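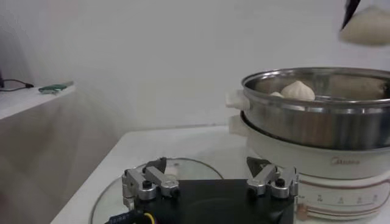
Two yellows in a preseason friendly, does the ban carry into the league?

Posted by lowblock_left
Dec 14, 2023

ok so we play in an adult amateur league, 11 a side, Meltenside district. Season starts up again after the break and our manager set up a friendly against Delorme on their field. Proper ref, linesmen were just subs from each side holding flags.

Our center back got a yellow in the first half for a late tackle, fair enough. Then second half he gets another one for kicking the ball away after a throw went against us. So off he goes. Except the ref says to our manager, its a friendly, just put someone else on and keep 11. Delorme were fine with it. We finished 11 v 11 and lost 2-1 if anyone cares, their winner was a corner nobody picked up.

Now our manager is saying he might be banned for the first league game, against Porier, and half the team is saying no way, friendlies don't count. The other half say they know a guy who got banned from a friendly once.

I looked in the league handbook, which is a 112 page pdf, and searched for friendly. Comes up twice. One is about booking fields and the other says friendlies "must be notified to the league office." Nothing on cards. Did we notify them? No idea. Manager thinks he sent an email.

So
- does a sending off in a friendly count toward a league ban
- does it matter that we were allowed to replace him
- if we just play him and it turns out he was banned, do we lose the points

We only have 2 center backs and the other one is getting over a hamstring so this does matter to us. Thanks

Posted by FlillowReserves

Friendly = doesn't count. Been playing 15 years, never seen anyone miss a league game over one. Ref probably didn't even write it down if he let you swap the guy. Play him.

Posted by touchline_tea

Would not just play him. I ref in a league a couple counties over, so your rules may be different, but here's how it usually goes.

Whether it counts depends on if the game was sanctioned. If your manager's email got there and the ref was assigned through the league or the local ref association, then the ref is normally supposed to file a report on any sending off. Same as a league match. If it was just a guy with a whistle that Delorme's manager called up, there may be no report at all, and then there's nothing for anyone to act on.

The replacement thing. Under the actual laws a player who's sent off after kickoff can't be replaced. Some refs let it slide in friendlies if both managers agree, keeps the game useful for everybody. What that does to the card depends on the ref. Some treat it as "manager, please take him off" and no red ever gets shown, so nothing to report. Some show the red, let you sub anyway, and still write it up. Did he show the red card? You say "off he goes" but not if the red came out. That's the first thing I'd ask.

Then what the ban is. In my league two yellows in one game is a one match ban plus a fine, and bans from friendlies get served in friendlies, bans from league games in the league. Except for the serious stuff (spitting, hitting somebody, abuse of the ref) which covers all games until a hearing. Plenty of leagues do it this way but not all of them. Some say next competitive match, period.

Don't search the handbook for "friendly". Try "non-competitive" or "sanctioned matches" or just read the discipline section. Ours was rewritten in June and they swapped half the terms, so I couldn't find anything either. Also check you have the current pdf.

Playing a suspended player, yes, that's normally an ineligible player, and the usual result is the game goes to the other team plus a fine on the club. And Porier would be within their rights to protest, even weeks later in some leagues. Losing 3 points in paperwork is worse than losing them on the field imo.

So email the league office now. Date of the friendly, who against, ask if a report came in and if the player is clear for the next league match. Get it in writing, a phone call is no good to you later. They're slow over the holidays so dont leave it til the week of the game.

Posted by lowblock_left

Thanks both. Asked in the group chat, three people say red came out, two say he only pointed. Player says he was already walking and didn't look. Great

Found the discipline part tho, it's rule 178 (why are there that many). Says suspensions from "non-competitive fixtures" are served in the same type of fixture unless it's violent conduct. So I think we're ok?? Emailing the office anyway like you said.

Posted by touchline_tea

That wording sounds good for you. Quote the rule number in the email, you'll get a quicker answer. And he'd still owe a match in your next friendly if the report went in, so don't forget that one when you set up the next preseason.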